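Vernville Pantry Project – progress report to the Cardoso Fund, period ending March

Quick one this time, full budget sheet comes seperately. Sorry for the shorthand.

Where we are
Both distribution sites open. Vernville site running the whole period, Prurko Street site opened six weeks behind plan. The delay was the floor – the old tile came up with half the subfloor attached and the landlord wanted two quotes before he'd sign anything. Done now. He paid for the subfloor, we paid for the covering, which is under the building line.

Households signed up: 116 across both sites. Target for the year is 300, so we're behind where the plan had us. Most of the gap is Prurko Street. Sign-ups there picked up once the bus shelter notice went in and we expect that to carry on through spring.

Deliveries
Sillier Produce is still our main supplier. Their truck moved to a 7 a.m. slot, good for us, less good for whoever has the keys. One delivery in February went to the wrong site and we lost a morning driving it across town. They credited us for the spoiled greens. We've asked for both addresses printed on the order form and that's been done.

Dry goods fine. Canned fish short most of the period, we bought some at retail price and it shows in the food line. Would like to talk about whether that can come out of contingency.

Sorting and labels
Sign-in and shelving at both sites now work the same way, so anyone can cover either one. Everything gets a plain word on it, lowercase, big enough to read without glasses. The old color code is gone – people kept asking what green meant.

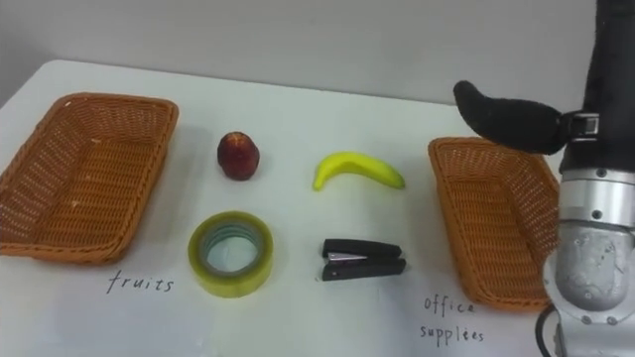 The intake form got the same treatment. Down from four pages to one, front and back. We dropped the income bands, your office confirmed in writing that we don't need them for this grant. Spanish version is finished, the Portuguese one is with the translator, should be back before the next report.

Cooking sessions
52 adults came to at least one session. Knife skills full both times. The budget meals session was half empty, we think the title put people off, so it's going out again as "weeknight dinners". Childcare during sessions is the thing people ask for most and we have no money for it at present.

Problems
Walk-in cooler at Vernville is noisy and the door seal is going. Repair quote is in, replacement quote still to come. Parking at Prurko Street not solved. The church lot is available mornings only.

Spending
Staff on budget. Food a little over, see above. Building over becuase of the floor. Printing and travel under. We'd like to move the printing underspend to the cooler if you agree, no other changes asked for.

Next period
Second evening opening at Prurko Street. Cooler decision. Translator back. Survey of households, short, on paper, handed out with the bags.

We need a yes or no on the cooler money before the repair quote runs out at the end of April.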